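Slides are on the shared drive, clicker is in the side pocket. Start on time even if people are still getting coffee.

**Opening (2 min)**

Good morning. My name is Natalie Kettle and I run the lunch program at Hakgate. We serve 1130 lunches on a normal school day from one kitchen. This talk is about lunch lines: how long children stand in them, and how much time that leaves for eating.

Credit Rogelio Padilla here. He did the timing with me in April.

**Where we started**

The lunch period was 30 minutes on paper. Walking from class took part of that, and so did the line. Children near the back of the line sat down with roughly 12 minutes left. Younger ones were often still opening milk when the bell rang.

We threw away a lot of food that year. Most people blamed the menu. We changed the menu twice and the bins stayed full.

*(Pause. Ask who has done the same. Take one or two hands, no more.)*

**What we timed**

We stood at the end of the line with a stopwatch and gave every tenth child a card. The child handed the card back at the register. Rogelio wrote the two times down. Nothing fancy.

The slow spots were the register and the vegetable counter. At the register, children forgot their number. At the vegetable counter they stopped, looked, and asked what things were.

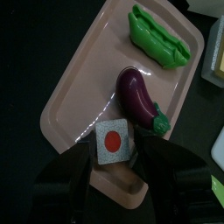
Does a longer lunch period fix the problem?

Only partly, as the added minutes go to the children at the front as well, and the ones at the back still sit down last. We asked for 5 more minutes and got them. The line itself had to change too.

**What we changed**

- Vegetables moved to the start of the line, before the hot food.
- Names of the vegetables went up on the wall where the children wait.
- A second register opened for the first half of lunch.
- Grades one and two come in ahead of the others.

Zhenhua Jin wrote the new bell schedule. It took him three tries. The second version had two grades meeting in the same hallway, so skip that slide unless somebody asks.

**Costs**

The second register is the main cost. We pay for 60 extra minutes of staff time a day, which includes setup and counting the drawer. The signs were printed in the office.

**What is still wrong**

Fridays. Pizza day brings in children who usually pack a lunch, and the line backs up to the gym doors. Jennylyn Aquino wants to try a separate pizza window in the fall. I am not sure we have the outlets for it.

**Close**

Handout has the timing card and the sign-up sheet. Leave ten minutes for questions. If the projector dies, go straight to questions.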